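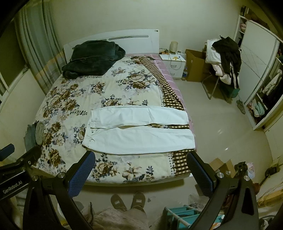
Flallano: garment handling in occupied bedrooms

Version 2, May 2019
Maintained by the process group at Hevico
Contacts: Mareike Diekmann (data and labels), Kvido Šimko (work planning, staff questions)

Summary

Flallano is a set of 290 recordings of clothes being laid out and folded on beds in lived-in homes. The recordings were made by Hevico home service staff using hand-held grippers, one in each hand. Hevico sells laundry and tidying visits to private households. The set is used to train and test the folding software for Virnel, the two-armed mobile unit that is planned for part of those visits.

This card covers what is in the set, how it was made, and what the introduction of Virnel changes in the job of a home service worker. The last part is included at the request of the staff who made the recordings. Please don't strip it out when copying the card.

Contents of the release

recordings/ - one folder per recording, with video from both grippers and finger opening over time
labels/ - start and end of each step, garment type, final state
splits/ - train, validation and test lists, divided by home
staff_notes/ - free text written by the worker after the visit, names removed
CHANGES - differences from version 1

A recording starts when the first garment is on the bed and stops when the worker releases the last one. Garments are mainly trousers, shirts, sweaters and towels. Trousers are the largest group and the best labeled.

How the recordings were made

Workers folded on the bed because that is where they fold on a normal visit. Few homes on the route have a free table of the right size. The bed was used as found. Patterned blankets, checked throws and bunched covers were left in place, and the room was not cleared first. An early trial in the Tsolakis training room used a plain gray sheet, and software trained on it failed on floral bedding, where it took printed shapes for the edge of the garment. Those trial recordings are not part of the set.

The standard sequence for trousers is:

1. Lay the trousers flat across the bed, waistband to one side.
2. Pull out the legs until the seams are straight.
3. Bring one leg over the other and line up the hems.
4. Fold from the hems toward the waistband.
5. Move the folded item to the stack.

Workers were free to leave this order if the garment called for it. Departures are marked "free" in the labels and should not be treated as errors.

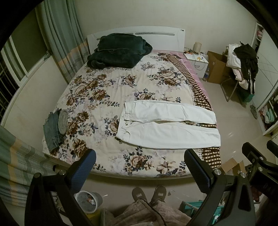 Step 2 is where most of the time goes. With bare hands, a worker smooths a leg with the flat of the palm. Two fingers can't do that, so the fabric has to be pinched near the hem and drawn out, often more than once. Soft bedding makes it harder: the fingertips press into the mattress and pick up the blanket together with the trousers. The label "double_pick" marks these cases. It was added in version 2 after staff pointed out that the old label, "miss", was wrong for them.

Label fields

garment - type, from a fixed list
surface - plain, striped, checked, floral, mixed
step - 1 to 5 as above, or free
double_pick - yes or no
end_state - folded, partly folded, set aside
worker_stop - yes if the worker ended the recording early for any reason

No reason is stored with worker_stop.

What changes at work

Under the current plan, Virnel takes over flat folding of trousers and towels on visits where the household has agreed to it. Sorting, checking pockets, treating stains, ironing and putting clothes away stay with the worker. So does anything that goes into a closet or a drawer.

Points agreed with staff before recording began:

Visit length stays the same until the July review. Time freed by the unit goes to the other tasks on the visit sheet and is not used to add another household to the route.

The worker decides whether the unit is used on a given visit. A visit without it is not reported as an exception.

Recording was paid at the normal hourly rate plus 20 minutes per session for setup. Workers who did not want to record kept their usual routes.

Recordings are not used to rate anyone. Folding speed per worker can't be computed from the release, as worker codes are redrawn for each recording.

Points still open:

Setup and loading. The unit has to be brought in from the van, and in a small bedroom it takes up the space at the foot of the bed where the worker normally stands. Several staff notes say that the job turns into moving around a machine. Kvido Šimko is collecting floor sketches.

Skill. Newer workers learn how fabrics behave by folding them. If the unit does most of the folding, that practice has to come from somewhere else. Tsolakis has offered training hours, but no schedule exists yet.

Strain. Bending over a low bed is the most common complaint in the notes. Folding less should help, but loading the unit may load the back in a different way. It has not been measured.

Known limits

All homes are on Hevico's regular routes and are similar in size. Children's clothes are nearly absent. White garments on light bedding are included but the edges are hard to label, and the two labelers disagreed on them more than on anything else. Video quality drops near windows with the curtains open.

In 3 recordings the finger opening signal is missing. They are listed in CHANGES and kept in the validation split for video-only use.

Privacy

Households signed a release form covering the bedroom and its contents. Recordings were checked before release for faces, mail and readable screens - if you find something we missed, write to Mareike Diekmann with the folder name and it will be pulled the same day. Do not try to identify homes or workers.

Use

Internal research and partner research under the Flallano terms. Use for staff monitoring or for setting folding quotas is not permitted. Partners who publish results on the trouser subset should report the floral and checked surfaces separately from plain ones.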